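Faux brick wall panels over painted drywall - adhesive or mechanical fixing?
Forum: Interior Finishes > Walls and Trim
2 pages, showing page 1

plumbline_ok
Posted Saturday
I have a spare room, painted drywall on three sides, that I want to cover in white faux brick panels. Two brands are stocked near me, Galtar and Vuvach. Both are sold as interior only. The Galtar sheet says full-bed adhesive. The Vuvach sheet says adhesive beads plus screws through the mortar lines, heads filled afterward. Paint is eggshell, one coat over primer, sound as far as I can tell. Questions:
Do I need to remove or key the paint for adhesive-only fixing?
What are people doing at inside corners?

drywall_dan_77
Reply
Key it. Scuff with 80 grit, vacuum, wipe down, let it dry overnight. Adhesive bonds to whatever it touches, and on a painted wall that's the paint. If the paint has a weak bond to the paper, the panel comes off with the paint on the back of it. Do a tape test in a few spots first, low on the wall and near any window.

Screws through the mortar lines are fine but you will be filling and touching up for a whole evening.

kerf_and_shim
Reply
Disagree on adhesive only, keyed or otherwise. Panels move with temperature and humidity, the wall moves differently, and the edges are where it shows. I had two panels lift at the long edge after one winter with the heat on. Refixed with screws into studs, no trouble since.

If you go with screws, mark the stud lines on the floor with tape before the first panel goes up. After that you can't see your pencil marks.

drywall_dan_77
Reply
Did you acclimate the panels? Lifting at the long edge after the heat comes on sounds like panels that went up straight from a cold garage.

kerf_and_shim
Reply
Two days in the room, out of the wrap, stacked flat with spacers. So yes.

oldmill_rd
Reply
On the corner question. There are three usual ways to do it.

1. Butt joint. Run the first wall tight into the corner, scribe the second wall to it. Looks right only if your courses line up, and the corner is never plumb, so budget time for scribing. Fill the joint with mortar-colored caulk.

2. Mitered return. Not worth it on an inside corner. The face relief makes the cut ragged and you end up filling it anyway.

3. Vertical post or trim in the corner, panels stopped against it on both sides. Fastest, hides a sloppy cut, and the courses can be off by a little without anyone seeing it. It gives a shop-fitting look that some people hate. Aluminum corner posts with pale brick panels and gray mortar lines come out like this:
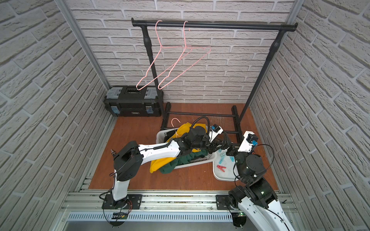

4. Finish at the floor. Leave a gap at the bottom and cover it with base. Do not set panels directly on a wood floor. The floor needs to move and the bottom edge of the panel will pick up water from mopping.

plumbline_ok
Reply
Thanks, option 3 suits me better than I expected. Does the post get fixed to the wall or does the panel edge hold it?

oldmill_rd
Reply
To the wall, before the panels. Plumb it, shim behind it, screw it. If you let the panels hold it, every error in the drywall corner telegraphs into the post.

teal_grout
Reply
I would skip metal in a bedroom. A painted wood quarter round does the same job for a fraction of the price, and you can caulk it to both faces. Metal next to textured panel leaves small open pockets wherever a mortar line meets the post. They collect dust.

oldmill_rd
Reply
The pockets are there with quarter round too. You are just filling them with caulk. You can do that against aluminum as well - use a paintable hybrid and mask the post first.

teal_grout
Reply
Fair on the filling. I still think it looks like a store.

kerf_and_shim
Reply
One more item for the list: outlets. The panel adds thickness, so the boxes end up set back from the new face. Fit box extenders. Do not just use longer screws and leave the gap behind the device. Power off at the breaker and test before you touch any of it.

plumbline_ok
Reply
Noted. There are four boxes, all on the long wall. Leaning toward Vuvach with screws, and posts in both back corners. Will run the tape test tonight.

drywall_dan_77
Reply
Buy one box more than the calculator says, same batch number. White is not the same white from batch to batch, and you will see it under a side light.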